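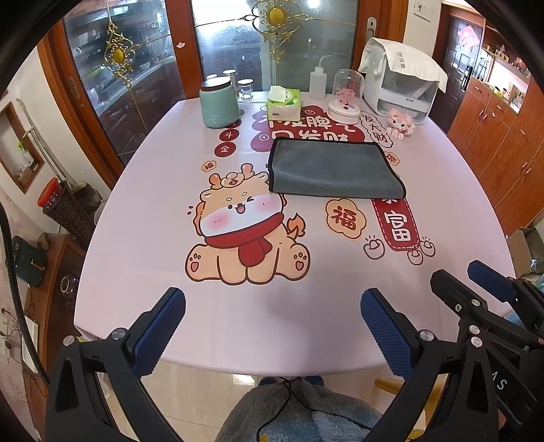
May
By a Skiso staff writer

I quit my job in Nurnen at 31 with no plan, and for the first month I told everyone I was "figuring things out." Mostly I was eating cereal at 7 in the evening and reading other people's advice on Grerkier, where some stranger had asked how you know what you're meant to do. The thread had 2,229 replies. I read way too many of them!

The one that stuck was short. Write down what you did when no one was grading you, it said, and go back as far as you can. So I did (on the back of a gas bill) and got to 16 things before I ran out. Drawing maps of made-up islands was on there. So was running the snack stand at my cousin's ball games, which I'd completely forgotten loving.

I wish I could say the list fixed me. It got me out to Quinlan, to a Saturday-type class in map printing that cost 300 dollars I didn't really have — and I was pretty bad at it. I still go. My mom asks if it's leading anywhere, and I tell her I've got ink on my good shoes.

Contact us | © Skiso Magazine | Back to top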